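When the Spoon Slipped: A Grip Fault at Pulleo

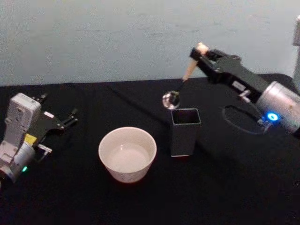
The fault that halted Pulleo's two-arm utensil cell for most of June was first logged as a vision error. The cell runs one task: an arm takes a spoon, carries it to a container and releases it. The engineer who leads the cell, and who asked that this article identify staff by role only, said the vision log was the wrong place to look. "The camera had the container's position correct on every run we checked," she said. "The spoon was the part that had moved." A spoon held at the top of its handle, as the right gripper holds it over the dark square container, leaves most of its length below the fingers. A small rotation at the grip becomes a large displacement at the bowl of the spoon, and the controller had no measurement of either.

The cell was installed in 2021. Its software, a motion package called Trolville, records finger position and motor current but does not estimate the pose of the held object. After the fingers close, the planner assumes the spoon stays where it was at the moment of contact. For rigid blocks, which were the original workload, the assumption held. Spoons were added later under the same grip profile.

The team reviewed 172 recorded runs. In 125 of them the spoon went into the container without contact. In the rest it touched the rim, and in a portion of those the arm kept descending.

"The rim contact was a nuisance," the engineer said. "The descent was the safety matter. The arm should stop when it meets resistance, and it was pushing through."

She traced the missed stops to a force threshold set for the earlier work. Blocks transmit load straight up into the wrist. A spoon that meets a rim turns between the fingers first, and the load seen by the wrist stays low until the handle jams. By then the arm has traveled well past the point of first contact. On one Friday run the container tipped over and the handle sprang free of the fingers. The operator was outside the marked area and was not struck. The cell was locked out the same afternoon.

Asked why the threshold had not been reviewed when the spoons were introduced, she said the change had been handled as a parts change. "Our form asked for the mass of the new object. A spoon is lighter than a block, so it passed. The form did not ask about length or where the object would be held."

The first attempted fix was a higher closing force. It reduced rotation in slow moves and made little difference in fast ones. It also marked the handles. The second was a lower stop threshold, which produced false stops whenever the wrist changed direction. Both were withdrawn within a week.

The version now in service came from Gál, the contractor that maintains the arms. It adds a short pause above the container, during which the camera measures the angle of the handle. If the angle differs from the planned one by more than 2 degrees, the arm backs away and the spoon is set down and picked up again. The descent itself is slower, and the stop condition now uses finger motor current together with wrist force.

"Current moves first when the handle turns," the engineer said. "We had been recording it for years and were not using it for anything."

The pause lengthens each cycle. She declined to give the figure, saying it was still being reduced, and said production staff had objected to it. The old profile has been removed from the operator menu and can be loaded only with a maintenance key.

One item remains open. The angle check depends on a clear view of the handle, and reflections from the metal end have caused several rejected measurements. A rejected measurement is treated as a failed check, so the arm backs away. The engineer considers this the correct behavior and does not plan to relax it. A different light position is being tried.

The fault report has been passed to Cotum, a sister site that runs the same package with longer utensils. Its cells remain on reduced speed until the stop condition has been tested there.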